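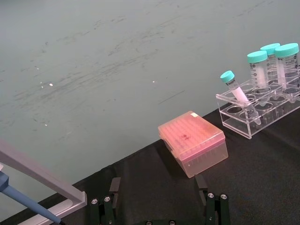 Home / News / Take Part / Archive / Contact

Take Part – Health and Everyday Claims

Call for participants: does the bedtime magnesium drink do anything?
Posted in October by Ermira Radonjić

You have probably seen the drink. A spoonful of powder, some tart cherry juice, a splash of fizzy water, and supposedly you sleep like a child. Half the people I know swear by it. I have tried it and I slept the way I usually sleep, which proves as little as their stories do.

The Lesullow Sleep Survey is looking for 560 adults who are willing to find out with us. We are a small independent group, and we have nothing to sell you. Brandach, the shop chain that stocks most of the powder sold in our area, offered us free product. We said no and bought our own.

What we already have is thin. Last year we sent out a questionnaire and got 1229 replies. Most people who had used the drink said it helped. Most of them had also started going to bed earlier, put their phones in another room, or quit coffee after lunch in the same month. I would not bet a dollar on those answers, and Haris Popescu, who ran the numbers, would not either. So we are doing it over, with a dummy powder this time.

What you would do

For eight weeks you drink one packet mixed with water an hour before bed. For four of those weeks the packet holds magnesium. For the other four it holds a powder made to taste the same. You will not know which is which and neither will the person who hands you the box. You fill in a short sleep diary every morning before 10 a.m. and wear a plain wristband at night. We do not put much faith in wristbands, to be frank, but the diary alone would leave us with nothing to check it against.

There are two visits to our rooms at Todorova House, one at the start and one at the end. Each takes under an hour and includes a small blood sample.

Who can join

You should be between 25 and 70 and sleep badly at least three nights a week by your own account. You can be a believer, a doubter or someone who has never heard of the stuff. Please don't apply if you have kidney trouble, are pregnant, work night shifts, or take prescription sleeping pills. If you take any other regular medicine, ask your doctor first and tell us what they said.

If you use magnesium now, you will need to stop for three weeks before you start. Some people have told us they could not possibly do that. Fair enough, but then this study is not for you.

What you get

We pay $353 for the full eight weeks, in two parts – half at the midpoint, half after the last visit. If you drop out early you keep what you have been paid. You also get your own results, including which weeks were the real thing. We will not give you sleep advice, and we can't promise that you will sleep any better.

We will publish the outcome whichever way it goes. If the drink works, I will say so in this column and put up with the emails.

How to apply

Write to Amra Ionescu at the Survey office, Box 1756, Lesullow, or pick up a form at the front desk of Todorova House between 9 a.m. and 4 p.m. Give your age, a phone number and a line or two on how you sleep. Places are drawn at random from everyone who fits, and the list closes at the end of October. Questions about the blood sample go to Ljubica Hoxha at the same address.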